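Visit Report: Open Day at the Varghese Hair Care Works, Lunddale

Report published Jan 8, 2023

The Asenby Salon Association arranged a visit to the Varghese works in Lunddale in December. The plant makes brushes, combs and heated styling tools for salons and for home use. Members who took part were received at the front office and divided into 3 groups, each with its own guide from the company.

The purpose of the visit was to give members a clearer view of how the tools they buy are made and checked, and to put questions to the company on repairs, spare parts and training.

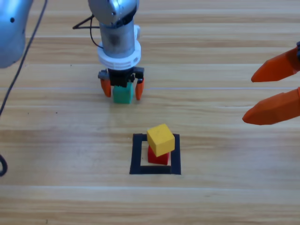

Brush Production

The first stop was the brush hall. Wood for the handles arrives already dried and is cut, sanded and lacquered on site. Members were shown the difference between boar bristle, nylon bristle and mixed sets, and were able to handle samples of each. The guide explained that mixed sets now make up the larger part of salon orders, as they pass through thick hair with less pulling.

Several members asked about bristles coming loose after repeated washing. The company's advice is to clean brushes with lukewarm water and a mild shampoo, to keep the cushion out of the water, and to dry them face down on a towel. 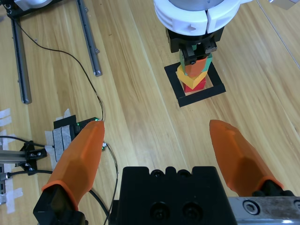
Brushes returned under guarantee are sorted by fault, and the results are passed to the production office each month. Members were told that the most common complaint concerns the cushion and that a thicker rubber has been in use since the spring.

Heated Tools

The second part of the tour covered straighteners and curling irons. The Arby straightener, introduced last year, is assembled in Lunddale from plates and heating parts supplied by other firms. Every unit is brought to full heat and held there before it is packed. The plates are then checked for even contact along their whole length, as a gap at one end is a frequent cause of snagging.

The group had a useful discussion on temperature. The company recommends that fine or colored hair be styled on the lowest setting that gives a result, and that a heat protection product be used each time. Some members felt that the printed guide supplied with the Arby does not say this plainly enough, and the company agreed to look at the wording.
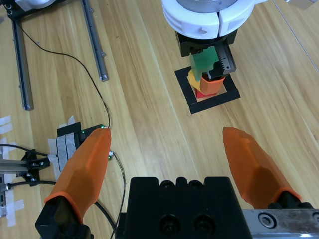

A question was also raised about cords. In busy salons the cord is often the first part to fail, usually where it enters the handle. The Arby has a swivel joint at this point, and replacement cords may be ordered by the salon and fitted by any qualified repairer. Orders received before noon are sent out within 72 hours.

Training and Services for Members

The afternoon session took place in the training room, which has places for 39 people. Courses on blow-drying, straightening and tool care are held there through the year. Association members may book at a reduced fee of $50 per person, with lunch included. Salons sending apprentices should note that a senior stylist must sign the booking form.

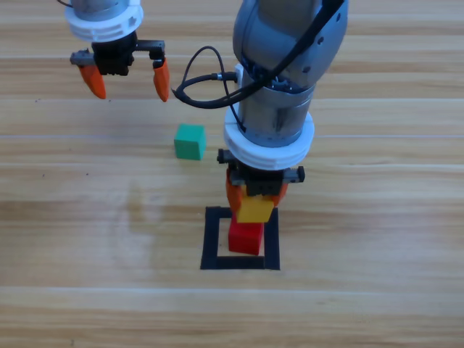
Remarks and Follow-Up

Members found the visit well organized and the guides well informed. The walk between the brush hall and the heated tools section is long and partly outdoors, and those with limited mobility should tell the office in advance so that transport can be provided.

Written answers on spare parts prices and on the revised Arby guide will be sent to the Association and passed on to all member salons. Members who wish to join the next visit to Lunddale should leave their names with the Asenby office.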